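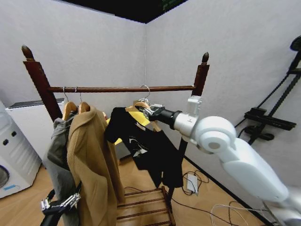 Anisa Tjoa
Hi all, long post, sorry! I've done garment care at Urquijo for years, and since January the hanging has slowly been going over to the arms. My wrists are grateful, truly, but I miss having my hands on the clothes - you notice a loose button or a worn cuff that way. Does anyone else find their day has turned into watching?

Khairul Halim
Same at Judport. We hang 200 pieces on a good shift and I touch maybe 10 of them. I can't agree about missing it, though. My shoulders were shot, and I've learned more at the laptop than I ever did at the rail.

Anisa
Fair enough, and I'm glad for your shoulders! Ours is a lot of laptop and cables now as well, and the quiet takes some getting used to. We used to natter all morning over the coats.

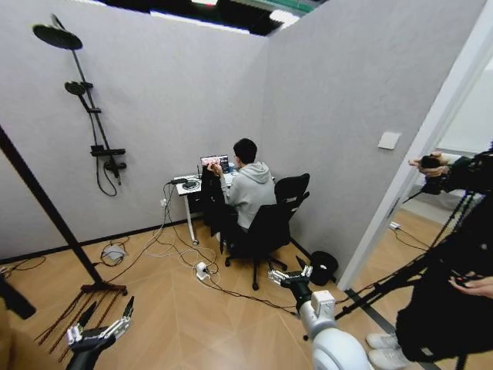
Noemi Ferraro
Khairul, did your pay go up with the laptop work? Mine didn't, and I'd call that the bigger change. Same rate, new job, and the training was on my own time.

Khairul Halim
A little, after I asked twice. Get the new duties written down before you ask, love.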